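Home | Kitchen | Storage | Opinion | Contact

Plastic Bags Should Be Sorted on the Floor
by Yogesh Grewal

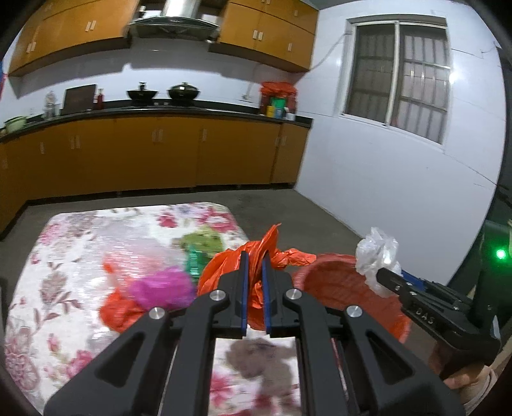

Most advice on saved shopping bags concerns the container: a tube, a drawer divider, a hook inside the cabinet door. I think the container is the least important part. A bag store fails at intake, when unsorted bags go in faster than usable ones come out.

My method needs a blanket, a basin and 12 minutes. Spread the blanket on the kitchen floor and empty every bag onto it. A counter is too small and usually has a stove on it. Crumpled bags hide their size, and color is no guide to strength – I have had red ones split under a kilo of onions.

Clear bags go in the basin first. They are mostly thin produce bags, good for one more use at best. Handled bags are opened, checked at the seams and pressed flat. Anything torn or greasy leaves the house the same day.

Ramesh Kandpal, my neighbor in Brekville, objects that 60 bags take no more room sorted than unsorted. Volume was never the problem. Retrieval time was, and his drawer still jams.

I would cap the store at what one drawer holds, and repeat the job in April.

Filed under: Household Habits, Small Storage
Contact the editor | © Busum Home Notes | Back to top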